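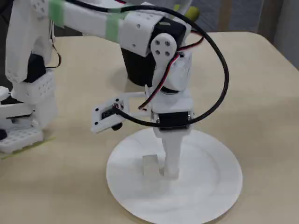
Tarnus a écrit :
Avant de parler des réglages, il faudrait savoir si vous enregistrez la position du bras meneur ou celle du bras suiveur. Beaucoup de gens mélangent les deux et ensuite la politique apprise s'arrête toujours un peu avant l'objet.

Réponse de l'auteur de la question :
Merci Tarnus, je mets la précision dans le texte de la question.

Question : téléopération d'un bras imprimé, le cube est bien saisi pendant la démonstration mais jamais pendant la relecture
Posée par Brenance, le 5/12/22
Catégorie : Apprentissage par démonstration

Bonjour à tous,

Je m'excuse d'avance pour mon français, ce n'est pas ma langue maternelle et j'ai appris les mots techniques surtout en anglais.

Je travaille depuis septembre avec des bras imprimés en 3D et des petits servomoteurs. La tâche que je veux montrer est simple : prendre un petit cube blanc qui se trouve dans une assiette blanche, puis le déposer dans un gobelet noir placé derrière l'assiette. Je fais la démonstration à distance, avec un bras meneur que je tiens dans la main, et le bras suiveur copie mes mouvements. Pour enregistrer j'utilise Wako, la version qui est installée par défaut.

J'ai maintenant 131 démonstrations. Quand je commande moi-même, la prise se fait sans grande difficulté, il faut seulement être patient. Mais quand je relis une démonstration enregistrée, avec le cube remis à la même place, la pince descend trop à gauche ou trop haut, elle touche le cube et le pousse.

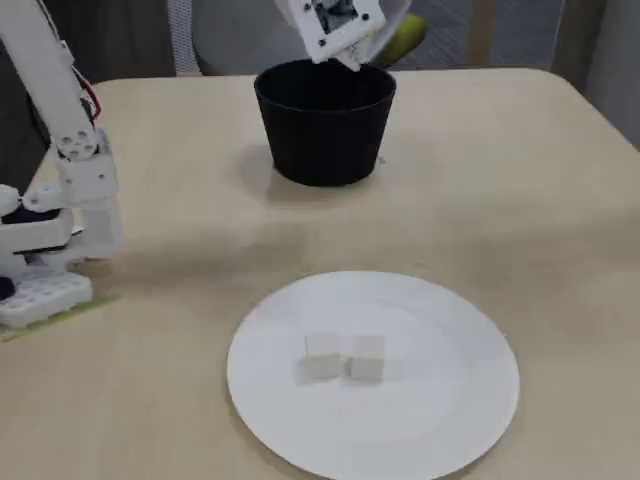
J'ai déjà vérifié les points suivants :
- la base du bras ne bouge pas sur la table ;
- la fréquence d'enregistrement est la même que celle de la relecture ;
- la calibration a été refaite deux fois, avec le même résultat.

Précision demandée par Tarnus : j'enregistre la position mesurée du bras suiveur, et c'est cette même valeur que j'envoie comme consigne pendant la relecture.

Est-ce que je dois recommencer toutes mes démonstrations ? Ou bien il existe une correction que l'on peut appliquer après ? Je voudrais éviter de perdre ces 131 enregistrements, car chacun me demande beaucoup de concentration.

Je vous remercie pour votre aide.

3 réponses

Réponse de Tarnus (acceptée par l'auteur)

Votre précision donne la cause la plus probable. Un petit servo qui porte un bras n'atteint pas exactement sa consigne, il reste toujours un écart à cause du poids et des frottements. Pendant la démonstration, vous compensez cet écart sans y penser : vous regardez la pince et vous poussez le meneur un peu plus loin. La consigne contient donc votre correction, mais la position mesurée ne la contient pas. Si vous renvoyez la position mesurée comme consigne, l'écart s'ajoute encore une fois.

Pour la pince c'est encore plus net. Quand les doigts sont fermés sur le cube, la position mesurée est bloquée par le cube lui-même, alors que la consigne du meneur demande de fermer davantage. C'est cette différence qui produit la force de serrage. Avec la position mesurée comme consigne, les doigts se posent sur les faces et ne serrent presque pas.
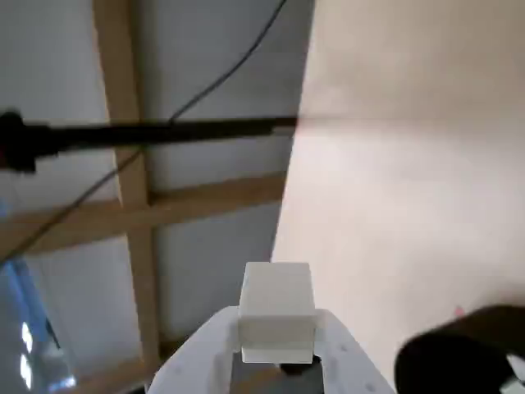

Cube tenu entre les doigts de la pince.

Ce que je vous conseille :
1. Regardez dans vos fichiers si la position du meneur a été gardée. Wako écrit parfois les deux colonnes même si une seule est affichée.
2. Si elle y est, gardez la position du suiveur comme observation et prenez celle du meneur comme action. Vous n'avez alors rien à refaire.
3. Si elle n'y est pas, faites cinq nouvelles démonstrations avec les deux valeurs et comparez la relecture avant de décider pour le reste.

Attention aussi au fait qu'une relecture en boucle ouverte ne sera jamais parfaite avec ce type de matériel. Elle sert à vérifier les données, pas à juger ce que le modèle pourra apprendre.

Commentaire de Brenance :
La colonne du meneur était bien présente, elle s'appelle « cmd » et je pensais que c'était un champ technique sans intérêt. J'ai relu 100 démonstrations avec cette colonne, la pince descend maintenant au bon endroit dans la grande majorité des cas. Je marque la réponse comme acceptée.

Réponse de Pundetus

Je suis d'accord avec Tarnus, j'ajoute une chose sur les démonstrations elles-mêmes. Un cube blanc dans une assiette blanche n'est pas facile pour une caméra. Si vous entraînez ensuite un modèle sur les images, changez la place du cube dans l'assiette d'un essai à l'autre et gardez le même éclairage au début. Chez moi le modèle a commencé à être correct à partir de 242 essais, mais ma tâche comportait aussi un tri, donc je ne peux pas vous promettre le même chiffre. Evitez les longues hésitations au-dessus de l'objet, le modèle apprend aussi à hésiter.

Réponse d'un utilisateur non inscrit

moi j'ai mis du ruban adhésif sur les doigts et ca marche

Commentaire de Tarnus :
Cela peut aider pour l'adhérence, mais ne corrige pas un décalage de position.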